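A thousand grabs and counting at the Skandular shed

If you've walked past the old Skandular building this fall and wondered why the lights are on so late, I can finally tell you, because I spent Thursday evening in there and got to drive. Well, "drive." I sat in a squeaky office chair with a controller in my lap and tried to make a robot gripper on a screen pick up toys. It is much harder than it looks and I loved every minute of it.

The outfit is called Garkov, and it's been renting the ground floor since September. The project has a name too, Prollska, which I was told three different ways to pronounce and will be avoiding out loud from now on. The goal is to teach a robot to pick up things it hasn't met before, and the way they're going about it is to collect examples. Lots of examples. A person steers the gripper to an object, closes it, lifts, and sets the object down somewhere else. The computer keeps the whole thing, every nudge and wobble, together with what the gripper's own viewpoint looked like along the way. Then somebody resets everything and you go again.

The target for this first round is 1000 examples. When I got there the whiteboard by the door said 903. By the time I left I had added 16 of my own, two of which were thrown out on review (fair enough, in one of them I had dropped the thing and chased it around for a good long while before giving up). So the board didn't move as far as I'd have liked, but I did get to write the new number on it myself, in green marker, and I'm a little proud of that.

I'd pictured a big orange arm behind a fence, and there is an arm, in the back, but it isn't what most of the collecting gets done with right now. Most of it happens in simulation. The gripper, the objects and the surfaces are all drawn by the computer, and you work them from your chair. The team likes this for a lot of reasons, and the one I understood best was that when you knock something off the table in a simulation you don't have to crawl under the desk to get it. You press a button and there's a fresh layout waiting. They can also run several stations at once. There were two going while I was there, and the other one was being worked by a retired dental hygienist who was so much better than me that I stopped looking over.

What surprised me was how much they care about the boring parts. I figured the important moment was the grab. The folks at the desk told me the approach matters every bit as much to them, the part where you're hovering and deciding which way to come in. If everyone always comes in from straight above, the system learns to come in from straight above, and then it meets a bowl turned on its side and has no idea what to do. So they want variety, and they ask you to go slower than feels natural, and please don't stop to show off. (I was not in any danger of showing off.)

They also want the near misses, which I thought was kind of sweet. If you come in crooked, back off and fix it, that one goes in the pile with a note on it. The ones they toss are the ones where you got lost completely, or bumped the controller reaching for your coffee. I asked how they tell the difference and the answer was that a person watches every single one. That's a paid job, by the way, and they're hiring for it.

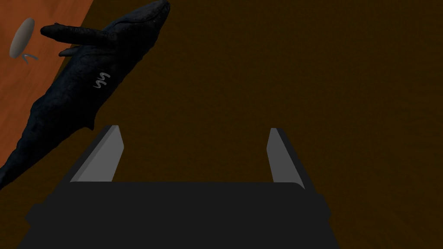

Prollska's object list is where I had the most fun. It's a grab bag of shapes, and some of them are plain mean to a beginner. My favorite was the toy whale, a black humpback with a little white squiggle on its side and one long knobby fin sticking out, and I must have spent ten minutes on that animal alone. With the two fingers still wide open and nothing between them, you have to make up your mind whether you're going for the body or the tail or someplace else, and that fin gets into every plan you make. I tried the middle of the body first. Then I tried it again. The trick, according to my neighbor at the other station, is to turn the wrist well before you get close, and once I started doing that my numbers picked up.

After the thousand are in, everything goes over to Ramasamy, the partner lab that does the actual training. They'll run what they get on the simulated gripper first and then try it out on the real arm in the back. I asked what happens if it doesn't work on the real one, and the answer was a shrug and "then we collect more." Real objects slip and squash in ways the drawn ones don't, so there's a second round planned already, with people steering the arm itself. I have put my name down for that and I don't care who knows it.

If you'd like a turn, evening sessions are open to anybody over 16, no experience needed, and you don't have to be good at video games (I'm living proof). You get a short practice run first that doesn't count toward anything, then it's as many tries as you feel like doing. Come in by the side door on the parking lot end, since the front one sticks. Bring a sweater, too. It's an old building and the heat in there is mostly a rumor after seven.

I'll be back next week, going for the whale again.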